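Chapter 4
Trays, Bins, and Totes: Open Containers in Small-Parts Handling

After reading this chapter you should be able to name the main parts of an open plastic tray, explain how ribs and ridges affect stiffness and usable area, select a color and surface finish for a given task, and fill out a tray specification sheet.

Key terms: base panel, center ridge, draft angle, footprint, nesting, rim, sidewall, usable area

4.1 Why the container comes first

Chapter 3 treated the part as the unit of handling. In most shops, however, the part spends far more of its time in a container than in a hand or a fixture. The container sets how the part lies, how it can be approached, and how many parts can be moved in one trip. A poor choice at this stage shows up later as scratched surfaces, miscounts, and slow picking.

An open tray is the simplest container in common use. It has a base panel, a rim, and in most designs sidewalls that lean outward slightly. The lean is called the draft angle. It lets the molded tray release from its tool, and it lets empty trays nest. A draft angle of 2 degrees is enough for release in many molds. Deep nesting calls for more.

Flat base panels are easy to wipe clean but bend under load. Stiffness can be added by thickening the panel, by molding ribs on the underside, or by raising a ridge in the upper surface. A raised ridge costs no extra layer of material, but it divides the floor of the tray and takes away part of the usable area.
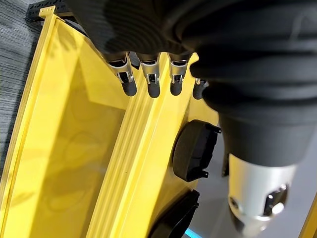 The usable area is the portion of the base on which a part can rest without touching a ridge or a wall. It is always smaller than the footprint. For a tray with a center ridge, measure each side of the ridge separately and do not add the two figures together when checking long parts, as a part that spans the ridge will rock.

Clearance must be checked as well. Whatever reaches into the tray needs room beside the part and above the ridge. Approach from directly overhead needs the least side clearance. A slanted approach needs more, and the rim on the near side usually sets the limit.

4.2 Color and finish

Color is chosen for contrast. Dark parts are easy to find on yellow or white; pale parts are better placed on blue or gray. Glossy surfaces release dust and oil readily but reflect overhead lights, and the reflections can hide small bright parts. Matte surfaces reduce glare and hold more dirt.

Case 4.1 follows the Undham plant of Zornix, where fasteners were moved from deep bins to shallow trays. Each tray was limited to 38 parts, and a line station used about 700 parts per shift. Work out the number of trays needed before turning to the case, and keep your answer for Section 4.4, where the Botex and Ong rack layouts are compared.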